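Kitchen Assembly Assistant (fixed term), Kinport, Wultside site

Ref. 503

Kinport prepares burger assembly layouts and written build sequences for counter kitchens. We are recruiting one assistant for the Wultside test kitchen, starting in May. The post reports to Raelene Treloar, layout lead.

Duties

Set out stations to the drawing supplied, with containers and tray in their marked positions.
Assemble burgers in the stated order and log the time for each build.
Reset the station after every build, returning each ingredient to its own container.
Replace the tray paper when it is creased or has moved.
Report any step in the sequence that is unclear or awkward to carry out.

Requirements

Steady, repeatable hand work over a full shift. Able to follow a written sequence without shortcuts. Clear handwriting for the log sheets. Previous work in a sandwich bar, canteen or packing room is useful. A food hygiene certificate is not needed for this post.

Hours and pay

Mornings, 7.30 am to 12.30 pm. Pay is 1,982 per month before tax. A payment of 258 is made on completing the training period. Parking is on the Jekville side of the building.

Selection

Shortlisted applicants carry out a short practical test using the standard layout: tray in the centre, buns to the left, patties to the right, cheese and lettuce at the back.

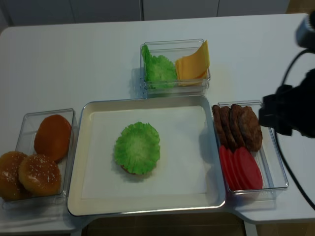 Standard layout, lettuce placed on the bottom bun.

Speed is not scored in the test. Marks are given for order, placement and the state of the station at the end.

Send a CV and a covering note to Flynn Whitcombe at the Wultside office, quoting the reference. Questions on hours should go to Coralie Gilchrist.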